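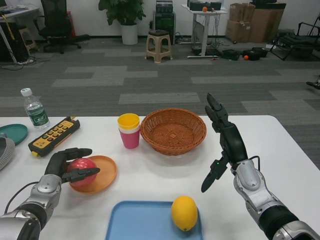

Open Night at the Bindevton Observatory

I have wanted to get up to Bindevton for years, and this September I finally did it. The observatory opens its doors to the public a handful of nights each year, and it's a long drive from Drondarthorpe (mostly two-lane road, the last stretch gravel), so I left right after lunch and got there with plenty of daylight to spare.

Parking is in a mowed field below the hill. From there you walk up a path lined with little red lights, already switched on when I arrived even though the sun was still well up. White flashlights are not welcome past the gate, so if you go, put some red film over yours before you leave home. I forgot mine and bought a clip-on red lamp at the welcome desk for 2 dollars, and it's a good one!

The early tour starts in the old dome. The refractor in there is a beauty, a long brass and steel tube on a cast iron pier, built by Cloutier and still used for visual observing. Our guide opened the slit by hand, pulling on a rope loop as thick as my wrist, and the whole dome rumbled when it turned. I could have stood there all night listening to it. They let us look through the eyepiece at a treetop on the far ridge, upside down of course, and I could pick out single leaves.

The newer building next door holds the research telescope. You don't get to look through that one, but you can stand on the gallery and watch it slew, and it is surprisingly quiet for something that size. The control room had a screen showing the target list for the night. They're running a variable star survey with software called Flumaneo, which picks the next field based on the weather and how high everything is in the sky. I asked far too many questions about it and got patient answers to all of them. The catalog has about 2,000 stars in it so far, and a good share of the follow-up timing comes from backyard observers. I came home with the sign-up sheet in my pocket.

By 9 the sky was properly dark and the club scopes were set up on the lawn. I started with Saturn in a small reflector, steady enough that the gap between the planet and the rings was plain to see. The line for the big Dobsonian was long, but I got in it twice, once for the Ring Nebula and again for M13, which broke up into stars right across the middle. Some thin cloud came through from the west and we lost the southern half of the sky for a while, so people drank cocoa and talked about eyepieces. Then it cleared, and the Milky Way ran straight overhead down to the tree line. I don't get anything like that at home, where I'm happy if I can find all of Cygnus.

A few notes if you're thinking of going. It gets cold up there, much colder than in the valley, and I wished for gloves by the time I was at the second scope. The old dome has steep steps and no elevator. Food is limited to the cocoa stand and some very good oatmeal cookies. Tickets for the dome tour go early, but the lawn is open to anyone.

I stayed until they started putting the covers on, then sat in the car with the heater running and wrote down everything I'd seen. The next open night is already on my calendar, and this time I'm bringing my own binoculars.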